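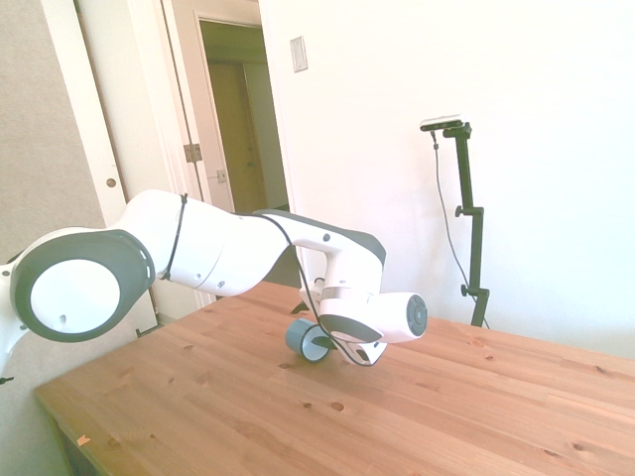

4. Setting up a unit and its practice sets

Complete Section 3 (Adding your students) first. You need a teacher login for Urnia and at least one class. Students don't need to be signed in while you work.

4.1 Create the unit

1. Open Urnia and select your class from the left-hand menu.
2. Click Units, then New unit.
3. Type a title. Students see it exactly as you type it, so "Linear equations" is better than "Unit 4 new version."
4. Choose a grade level. The level controls which problems show up in the bank. It does not change student accounts.
5. Click Save.

Note: A new unit is hidden until you publish it. See 4.4.

4.2 Add problems from the bank

1. Open the unit and click Add from bank.
2. Pick a topic. The linear equations topic holds 174 problems, sorted by skill and then by difficulty.
3. Check the box beside each problem you want, or click Select skill to take the whole group.
4. Click Place in set and choose Set A or Set B.

Set A is for work in class and shows a hint button. Set B is for homework and has no hints unless you turn them on under Set options.

Caution: Removing a problem from a set after students have answered it also removes their scores for that problem. To keep the scores, click Retire instead.

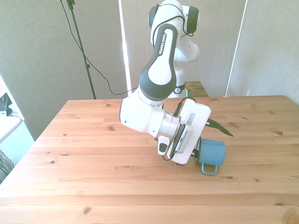

Romain Bouvier

4.3 Answer keys and rounding

Every bank problem comes with a key. Problems you write yourself need one before the set can be published.

1. Click the problem, then Key.
2. Enter the answer. For a fraction, use the slash: 3/4.
3. Under Accept, choose Exact, Equivalent forms, or Rounded.
4. If you chose Rounded, enter the number of decimal places. The default is 2.
5. Click Test key and type a few answers the way your students would.

With Equivalent forms on, 6/8 is marked correct where the key says 3/4. Leave it off if the lesson is about reducing fractions.

Units of measure are ignored unless you check Require units. A student who types "90 degrees" and a student who types "90" both get credit.

4.4 Publish and share

1. Click Publish at the top of the unit.
2. Set a time limit in minutes, or leave the box blank for no limit.
3. Write the class code on the board. It is four digits, for example 3748.
4. Students enter the code on the Join page and click Start.

Caution: Changing the class code signs out everyone who joined with the old one. Unsubmitted answers are lost.

To print a paper copy, click Print set. The key prints on its own page at the end.
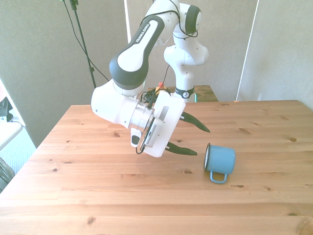

Valentin Arnaud: On 4.3, the Test key button only checks the problem you have open. I changed a whole set to Rounded in October, tested the first one, and didn't see that the others still said Exact. You have to click Apply to set before you leave the Key window. Could that go in as a step?

Note: Apply to set copies the Accept setting and the decimal places to every problem in the set. It does not copy answers.

Go on to Section 5, Reading the gradebook.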